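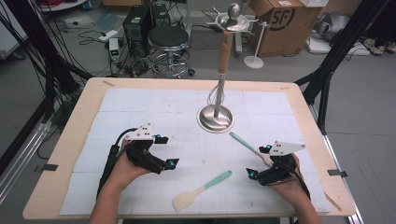
Home Kitchen Storage Cleaning Ask Log in

Rotating utensil stand or drawer for whisk and spatulas?

Posted by Meron Woldegiorgis, August 25, 2025

I have a small set of hand tools: one wire whisk with a wooden handle and two spatulas with silicone heads and mint-green handles. I am deciding between a freestanding stand with a round stainless-steel base and a drawer insert. The worktop is 582 mm deep and the wall cupboards are low, so height matters. The drawer is 100 mm high inside, and the whisk jams it unless it lies at an angle.

Two things I would like to know. Is a stand stable when only one side is loaded? And do silicone heads take a set if they hang, or if they lie under other tools? The spatulas are cream at the business end and I would prefer them not to pick up marks.

Flillolora

Stability depends on the width and weight of the base compared with the height of the rod. Put the whisk on one side and both spatulas opposite. If you only hang the whisk, the load is still small, and a heavy steel base will not notice it. A light pressed base will. Turn it over before you buy: a hollow underside with a thin rim is the light sort.

Hanging does not deform silicone, as the handle or core takes the weight. Lying under a rolling pin for months can leave a curve in a thin blade – it usually relaxes in hot water. Marks are a separate matter. Pale silicone stains from turmeric, tomato and paprika however it is stored. Wash it soon after use and leave it in daylight for a day or two.

Measure from the worktop to the underside of the cupboard, then add clearance to lift the tool off its hook. People forget the second figure. My stand fitted under the cupboard and I still had to drag it forward to get the whisk off.

Mellanel

drawer. stands collect grease if they are near the hob

Amini

Grease is a fair point, but it depends on distance. Mine is 147 cm from the hob and gets wiped once a week.

For the wooden handle I would choose the stand. Wood put away damp in a closed drawer goes grey and rough where it meets the metal. Dry it with a cloth, hang it, and oil it occasionally with food-safe mineral oil. I last did mine in October and it is due again. Do not put it in the dishwasher.

If you do use the drawer, 12 mm of clearance above the whisk loops is sufficient. Lay it diagonally with the spatulas alongside, nothing on top.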